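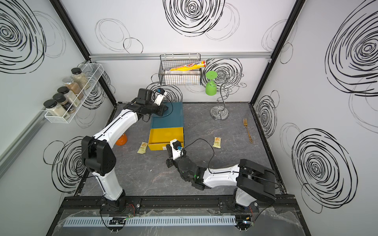 The Ferholm Gauge

The tide gauge at Ferholm stood in a well of poured concrete at the end of the breakwater, and it had recorded the height of the sea every six minutes for longer than Reiko Sakai had been alive. She was sent there in September to find out why it was wrong.

The error was small. Compared with the gauge at Sterkby, 21 miles down the coast, Ferholm read high by the thickness of a thumb. The difference had not been there the year before. The office wanted either a correction to apply or a recommendation to close the station, and the letter of instruction made it plain that the second would be cheaper.

She took a room above the chandlery and began with the float. It was a copper drum on a steel tape, and it hung in a pipe with a narrow inlet at the bottom so that waves were damped out and only the tide came through. She drew it up, weighed it, and found it sound. The tape had not stretched. She cleaned the inlet with a rod, brought up a quantity of mussels, and logged the time. The mussels had slowed the well but could not have raised it. She put everything back and the reading was the same as before.

The next thing to check was the land. Three brass benchmarks had been set in the town: one on the breakwater, one in the church step, one in bedrock behind the school. She carried the level between them over two days, reading the staff at each setup and again on the way back. The circuit closed to within a millimeter. The church and the school agreed with the old figures. The breakwater had gone down.

It had gone down by the thickness of a thumb.

She wrote this in the field book and sat for a while on the instrument case. The gauge was working. The sea had stayed where it was, and the structure that measured it was sinking at the outer end, where 600 tons of stone had been added after a storm to protect the light.

There was a man who fished from the breakwater in the mornings. He had watched her carry the staff back and forth and had not asked about it. On the third day he asked.

"It's settling," she said. "This end. The new stone is heavy and the bottom is soft."

"How soft?"

"I don't know yet."

He looked at the stone between his boots. "My father's name is on the plate by the steps," he said. "He poured the well."

She had read the plate. It listed nine names and the depth of the footing. She told him that the footing was a good one, and that the drawings gave it a depth that most builders of the time would have skipped. This was true. He nodded and went back to his line.

The report took her two evenings. In the first version she recommended closure. The reasoning was short: a gauge on a moving base is of no use unless the movement is known, and knowing it meant a survey every year, and a survey every year meant a person and a fare. She put it in an envelope and left the envelope on the table.

In the morning she walked out with the level again, although there was nothing left to measure. The water was low. She read the staff on the breakwater mark and then on the school mark, and the difference was what it had been. She noticed that the whole circuit, now that she knew the ground, had taken her less than two hours.

She rewrote the last page. The station could be kept, she said, provided that the level was run from the school each September and the correction applied in proportion to date. The record was almost 330 seasons of spring and neap, summer and winter, and it had only one fault in it, of known cause and known size. She attached the procedure. Under "personnel" she wrote that a local observer could be trained in a week, and that one had been identified, subject to his agreement.

Then she went down to ask him.

He was at the far end with his back to the town. She set the case on the wall beside him and undid the catches.

"Can you read a vernier?" she said.

"No."

"Hold this," she said, and gave him the staff. "Keep it upright. Stand on the brass."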